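Print this thread | E-mail this thread

Open day at Gisotura — who went, and was it worth the drive?

plorkov_pete wrote:
Went to the Gisotura open day on the weekend and said I'd post some notes for those who couldn't get in. They capped it at 24 visitors per session and ours was full. Sign in at the front desk, closed shoes only, then a short safety talk from Danai Dimitriou and straight out onto the floor.

Most of the session was tabletop arms doing household items. Bathroom and kitchen stuff, picked up off a bench and put somewhere else. Polyxeni Konstantinidis ran our group and she didn't dress it up. She told us at the start that the arm would miss some and that she wasn't going to stop and restart every time it did. We watched 27 picks. It dropped two and gave up on one, which she wrote on the whiteboard along with the rest.

I was there from ten until a bit after twelve. Tea and biscuits at the back, parking is on the street and fills early.

mallee_root wrote:
Three out of 27 is a lot for something they want people to take seriously. I've run packing lines for years and if a station missed one in nine I'd be pulling it out that afternoon. Did they say what it was meant to be used for?

plorkov_pete wrote:
They said assisted living and small-batch kitting. Konstantinidis was clear that it isn't for sale and there's no date on it. Your packing line sees the same carton all day though. These were mixed items put down any old way, and she let people in the group move them between runs. One bloke laid things right on the edge of the bench to be difficult and it still got most of those.
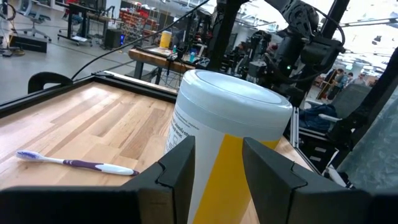
Can the general public book a session, or is it trade and students only?

Anyone can book. There's a form on the Gisotura site, and it asks for a name, a contact number and whether you need step-free access. Under-sixteens have to come with an adult. The next round is in September.

wattle_and_dob wrote:
Thanks, that's what I was after. My daughter is fifteen and keen, so I'll put us both down.

I went to the afternoon session on the same day and had Iraklis Liapis for our group. Different style altogether. He spent a good half hour on the software and only got to the bench near the end. Some of the group were getting restless. I didn't mind it, but if you're going mainly to watch the arms work I'd ask for a morning spot.

He did explain the wrist camera well. The arm gets its close-up view from there, so what it sees changes as it comes in, and by the last few centimetres it's mostly looking at its own fingers and whatever is between them. I'd always assumed the camera would be fixed overhead.

mallee_root wrote:
Overhead is better. We had overhead on the Ondale cell and never had trouble with it.

wattle_and_dob wrote:
Better for flat cartons on a belt, I'd agree. Overhead you lose sight of the thing as soon as the arm reaches over it. Liapis said plenty of places run both.

sharifi602 wrote:
I'll side with mallee on part of this. I was in the morning group as well and I thought the wide lids were the weak point. Anything big and round and smooth, the fingers have to open nearly all the way and there's not much room for error on either side. Small tubs and bottles went well. I asked Polyxeni about it and she said a wider gripper fixes that and then makes a mess of thin things like pens and toothbrushes. So you pick which problem you want.

Where I don't agree is calling it a failure. Plorkov Pete gave the number as it was. I've been to trade shows where you see the same pick over and over and the stand is roped off so you can't touch a thing.

mallee_root wrote:
Didn't call it a failure. I said I'd pull it off my line, and I would. Happy to go in September and have a look for myself.

plorkov_pete wrote:
Fair enough. Bring something awkward from the shed, they said visitors' own items are fine as long as they're clean, closed and not glass.

tassie_angeliki wrote:
Angeliki Pappas here, I help out with bookings. A couple of corrections. The cap is 24 in the morning but lower in the afternoon, as the second bay is shut by then. And please e-mail ahead if you're bringing your own items — we had somebody turn up with a full tin of paint and it had to stay at the desk.

Filippos Politis is doing the safety talk in the next round, so if you have questions about access or the noise level, put them on the form and they'll go to him.

wattle_and_dob wrote:
How loud does it get? We were told to expect earmuffs and then never needed them.

tassie_angeliki wrote:
The arms themselves are quiet. The earmuffs are for when the compressor next door is running, and it was off all day. We keep a box of them at the desk in both sizes.

sharifi602 wrote:
Is the upstairs lab on the tour next time? The door was closed when we went past and Danai said to ask later in the year.

tassie_angeliki wrote:
Not confirmed. I'll post in this thread when I hear.

Print this thread | E-mail this thread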